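Cleaning pebbled concrete: what I'd skip

Every spring the same advice comes back around. Pour vinegar on your exposed-aggregate patio, let it sit, rinse, admire. I tried it on a test patch by the back steps in March and got a dull patch by the back steps. Vinegar is an acid and cement doesn't care for it.

The Plundodska crystals a neighbor swears by did no better. A tub covers 51 square feet, so the label claims, and I needed 102. That's two tubs to find out that plain dish soap does the same job. 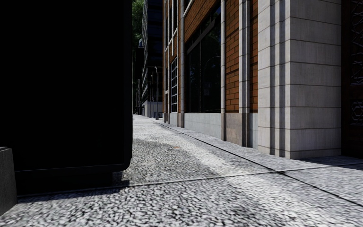 Coarse pebbled paving, with dark gaps between the fragments.

The gaps are where grime settles, and a flat mop slides right over them. Use a stiff nylon brush. Skip wire bristles, whatever the video says, as broken bits can stay behind and rust.

Sweep first, then scrub with warm soapy water and rinse before it dries. Do 3 feet at a time. Pressure washers are oversold too: hold one too close and you'll be picking pebbles out of the lawn.

As for sealers, I've yet to see one last as long as the can promises. If water still beads up, leave it alone for another year.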